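Gladys Shemweta will talk about tape for as long as you let her. She runs the sorting table at Illside, and when I asked what she was proudest of, she skipped the expensive part and went straight to the paper.

"Brown paper, blue tape, squares," she said. "I had a tabletop nobody could agree on. Now people say 'one square left' and we all know what they mean."
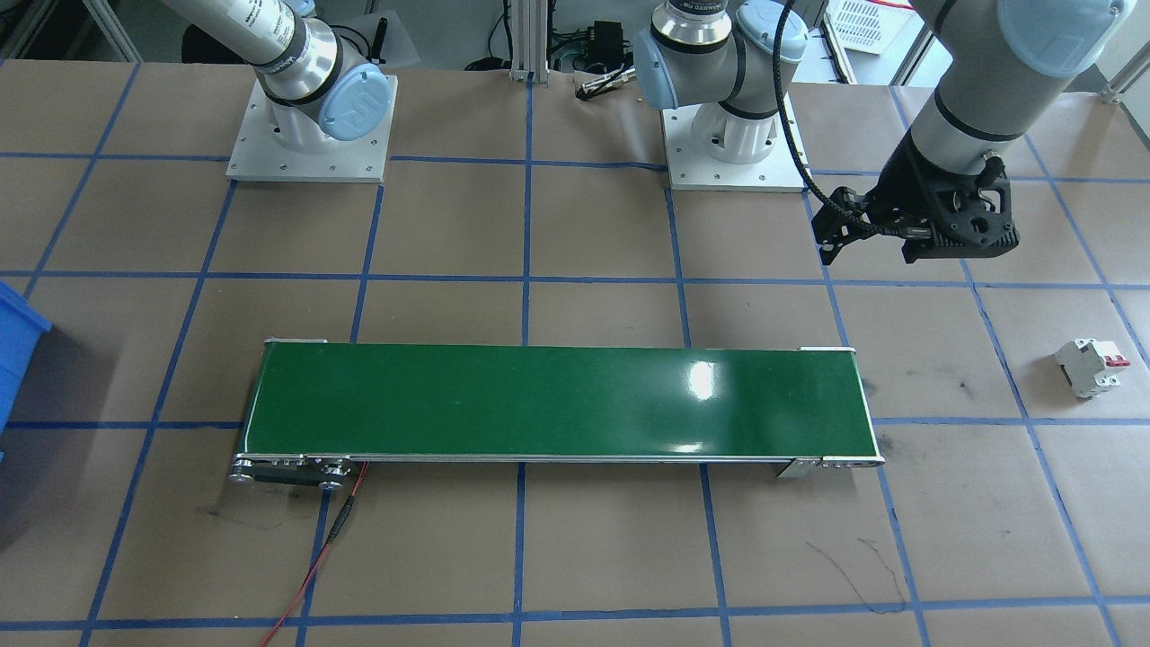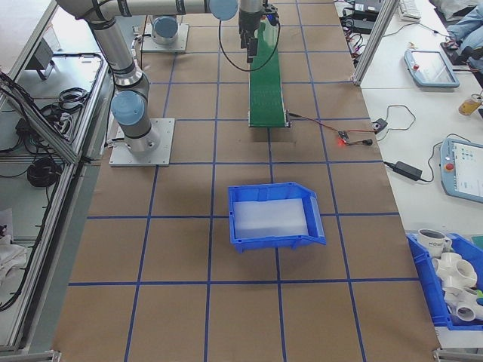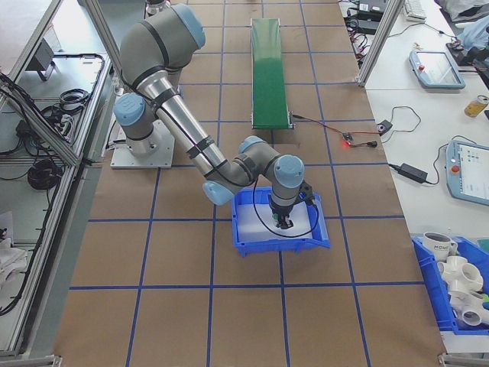 The sorting table at Illside, papered and taped into its grid, with the green conveyor.

Does she re-tape often? "Every May, whether it needs it or not. Shabani would say it never needs it."

Shabani Makokha, who shares the room and most of its arguments, would indeed. His own passion is bins. He favors the open blue plastic kind and puts something pale and flat in the bottom. "You can see what you've got in there," he said. "Gladys thinks I'm lining a drawer for my grandmother."

The white side table is a sorer subject. Keyboards, cables and power bricks migrate there and settle. "It's a side table," Shemweta said — she gave "side" some weight. "It was bought for paperwork."

And has it ever held paperwork?

"For 10 days," said Makokha.

They are planning a second table, and have already spent 500 dollars on it. The width of the squares is still under discussion.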